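Home | Boards | Desks & Work Surfaces | Search | Log in

White work table, one year in: seams, marks, and a button
Print this thread | E-mail this thread

I promised an update on the white top and then let it slide until August, which is about my usual standard of service. For anyone new, I wanted one pale, matte surface for sorting, labeling and laying out cards, and I was talked into it by people on this board who owned dark tables and were unhappy.

Short version: I like it. The white is closer to a slightly gray white once the light falls off toward the near side, and I've stopped noticing. It doesn't glare, which was my big fear. 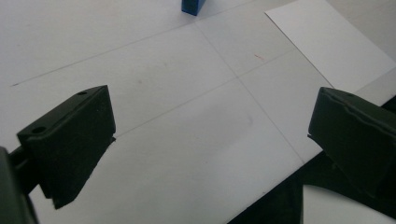 Posted by flenholm_flat
Member, 1475 posts

So that's the surface. My complaints, in order of pettiness: every pencil line shows, every crumb shows, and visitors put things down on it very gently, as if it were a cake.

Anyone living with white who has found a cleaner that doesn't leave it shiny? I've been through 2 so far. One smeared and the other smelled like a swimming pool.

----

mivgate
Damp cloth. Dry cloth. Stop buying things.

----

seam_ripper
The cleaner is the least of it. Tell us about the joins. You can't call it one surface if it has lines running through it, and I say this as someone who paid for a one-piece top and had to get it up a stairwell.

----

flenholm_flat
I was hoping to get through the thread without the joins.

Yes, there are thin gray seams. Flat cards sit across them fine. A sharp pencil finds them every time, so I write on a pad. The red thing on the table is my stop button, by the way, before anyone asks whether I'm launching something. When it's out, the job in progress stays where it is and no one tidies it. House rule.

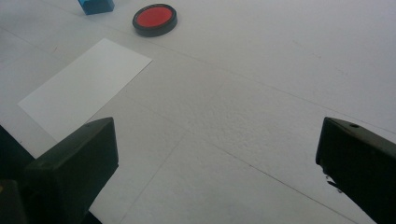 White card, red button, and the seams you were all so worried about.

----

seam_ripper
I can see three lines from here and I'm not even wearing my glasses. They'd drive me up the wall.

----

stumetham_sam
I'll stick up for the seams. I have a paneled top in the workshop at Stumetham and I use the lines for squaring things up. Card edge to seam, done. With a plain slab you end up drawing your own lines and then you've got pencil all over your nice white table.

Also you put your card down at an angle to everything. With all those free guide lines! That's what would bother me.

----

flenholm_flat
The card is resting.

----

mivgate
Do they fill with dirt, though? Mine did. Took an old toothbrush to them and felt like a dentist.

----

flenholm_flat
Not so far, but I don't eat there and I don't use glue there. Ask me again after the winter.

The white square sits on top of a light wood table, so you get a bit of wood showing past the far side. Gray carpet behind, then the bare white desk frame with its nest of cables underneath. The desk frame is a separate project called Jin, and Jin is not going well.
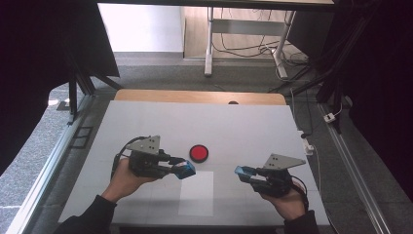
RE: Jin and the cables

seam_ripper
Forget the seams, I withdraw everything. What is going on under that desk?

----

stumetham_sam
Black ones and white ones in the same heap, too. At least sort them by color.

----

flenholm_flat
This is a thread about a table.

----

mivgate
Cable tray, screwed to the underside. You'll need a top on the frame first, obviously. Budget six screws and one bad mood.

----

seam_ripper
Disagree on the tray. They hide the mess and then you can't get at the one plug you need. Hook-and-loop ties, one per cable, label at both ends. You've got cards and a labeling table, you have no excuse.

----

flenholm_flat
Fine. Ties it is, probably. The button is out for now, so nothing gets tidied until it goes away again.

Still taking suggestions for the cleaner. "Damp cloth" has been noted.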